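### 3.2 Recruitment and the home tasting weeks

We had hoped to fill the study from one neighbourhood, and for a while it looked as though Prarkbridge would manage it, but in the end we widened the net to Prenden as well, and were very glad we did. The two towns shop quite differently (Prenden has a proper weekly market and people there still buy oats loose) and the conversations we had on doorsteps were all the richer for it. In total 67 households stayed with us from the first questionnaire to the last, and we remain grateful to every one of them for making room in their fridges.

Each household was given two plain cartons at the start of the week, one of oat drink and one of drink made from yellow split peas, both prepared for us by Olivares to the same sweetness. The cartons carried a letter and nothing else. Families were asked to use them just as they would use their ordinary milk, in tea, on cereal, in a white sauce if they fancied it, and to jot down a few words each evening. We gave no recipes. Arancibia and Leiva (2019) found that recipe cards nudged people towards cooking and away from drinking the stuff cold, and we wanted to see what folk would do when left to themselves.

The evening notes turned out longer than we had asked for. One mother in Prenden wrote most of a page about porridge, and several people drew little faces. Sipho Matlala read them all twice and sorted them into themes, after which Estela Cisternas went through the same pile without seeing his headings, and the pair of them sat down together over the places where they had parted company. Most of the disagreement was over the word "earthy", which some tasters plainly meant kindly and others did not.

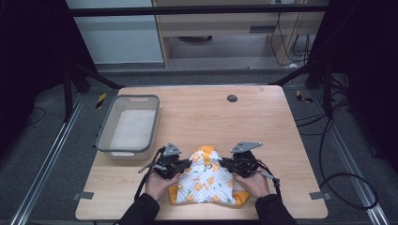 **Figure 2.** Two hand-held grippers holding a printed cloth on a wooden table, with a white basket to the left.

### 3.3 Serving temperature and the tea question

Tea deserves a section to itself. It was the commonest use in both towns by a good margin, and it was also where the pea drink fared worst, chiefly on account of curdling. We therefore ran a small kitchen trial alongside the home weeks, pouring 200 ml of freshly brewed black tea over a measured splash of each drink, and then doing it the other way about, with the drink going in last. Benjamín Sosa kept the kettle and the thermometer, and had a good deal of patience with the rest of us.

Adding the drink last, once the tea had stood a few minutes, gave a smoother cup with both cartons. Hard water made matters worse for the pea drink and hardly touched the oat. We used the Gestard scale for scoring smoothness, which runs from "even" to "broken", and we kept to its wording even where our tasters would have liked something a bit more homely. Scores for the two drinks are set out by town in the next section, together with the remarks on aftertaste.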